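Notas para la charla: «Elegir color sin arrepentirse»
Azucena Cárdenas — 14 de enero de 2026

0. Arranque
Saludar, agradecer a la gente de Uvari por la sala y preguntar quién ha pintado una habitación dos veces en el mismo año. (Yo levanto la mano la primera, que conste.) Contar lo del pasillo de mi madre: pedimos un crema y salió un amarillo de gasolinera que seguimos viendo cada Navidad.

1. La carta engaña
Una muestra de cartón es diminuta y la miramos en la tienda, con una luz que en casa no tiene nadie. Pasar la carta de Esquivel por las filas y pedir que la giren hacia la ventana. ¡Ojo con que vuelva! La última vez me quedé sin los verdes. El catálogo trae 632 tonos y yo, en 13 años de oficio, he usado 34. Dejar que se rían y seguir.

2. Orientación y hora
Norte: luz fría, los grises se van al azul. Sur: todo se calienta a mediodía. Contar el piso de la calle Warkine en julio — aquel blanco roto que por la tarde parecía melocotón. Si alguien pregunta por las bombillas, remitir al punto 4 y no enredarme, que me conozco.

3. Tonos apagados
Mi debilidad. Un verde azulado pálido, con su puntito de gris, aguanta muchísimo mejor que un turquesa limpio, sobre todo en superficies grandes. Con cuadrícula muy tenue también me gusta, da un poco de vida y de lejos casi ni se nota. Parar aquí un momento y dejar que miren el tono. 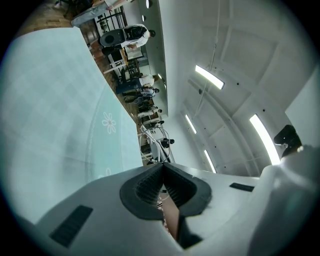
4. Bombillas y brillo
Mate en techos, satinado en pasillos con niños. Probar siempre con la lámpara que se va a quedar. Anécdota de Truker y el probador: solo si voy bien de tiempo.

5. Deberes
Pintar 2 cartulinas grandes, moverlas por la habitación y mirarlas también de noche. Turno de preguntas. Beber agua antes de contestar.

Contacto: Azucena Cárdenas | © 2026 | Volver arriba
Utilizamos cookies para mejorar tu visita. Aceptar
Compartir (34) · Comentarios (2)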